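4.2 Loss of grip force during needle transfer

The Tundell controller stopped without warning on three occasions during suturing trials on tissue at the Pekham laboratory. Each stop came while a curved needle was being handled near the wound.

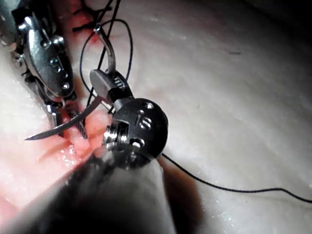
Jozef Hendriks objected that a stop of this kind should never release the jaws, whatever the state of the controller. The log shows that grip force fell to zero within 200 milliseconds of the fault. The cause was traced to a worn encoder cable, which the start-up check had passed. 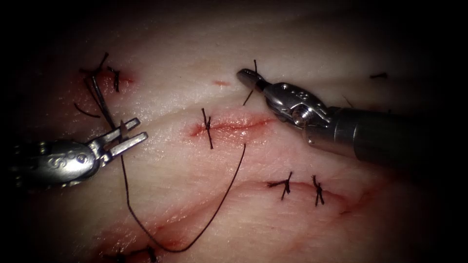
One reviewer asked whether slack thread might have added to the load on the wrist. Motor current stayed within limits throughout, and the authors consider this unlikely. A brake that holds without power has since been fitted. 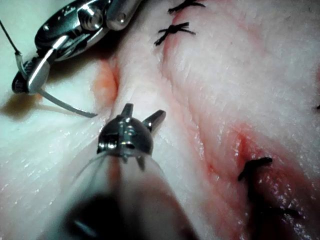 Figure 3. Two instruments at a partly closed incision, with the curved needle above the tissue.

The revised start-up check takes 59 seconds.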